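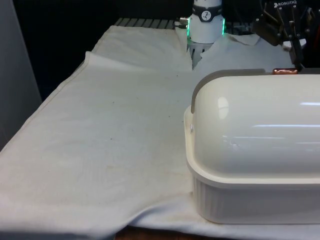
Fig. 1. Canvas cloth with a folded upper layer, and the covered container at the right.

Filed under: Course Notes > Textiles and Home Care > Unit 12

Folding heavy cloth

Welcome to my favourite unit! Canvas is a wonderful thing to learn on. It holds a fold, it shows every mistake, and it forgives you when you shake it out and start again.

Look first at the raised, rounded fold running diagonally in Fig. 1. We call this a soft fold – the cloth has turned over on itself but hasn't been pressed down into a crease. Find the fine wrinkles near the curling bottom edge too, and the bunched part behind the container. Each of these needs a different touch from your hands.

For the practical you will need:
- one Travar canvas sheet, 900 mm wide
- a Komik clothes brush
- a covered container or other heavy item to rest on one end

Spread the sheet and smooth it from the middle outwards with flat palms. Brush off any specks before you fold, or they end up trapped between the layers. Turn the top layer over to 596 mm and leave the edge soft. Only then run your hand along it, slowly, and feel the crease form (lovely when it goes right).

Faint yellowish-grey stains like those in the figure can stay for now. Stain work comes in the next unit, with the Pap soap flakes.

Marks: the practical is out of 85. Most of these go on even layers and square corners, with a few for a tidy table at the end. Speed doesn't count, so do take your time – and have a second go if the first one wanders.

Spare sheets are in the tall cupboard in the Derbridge room. Please return them folded.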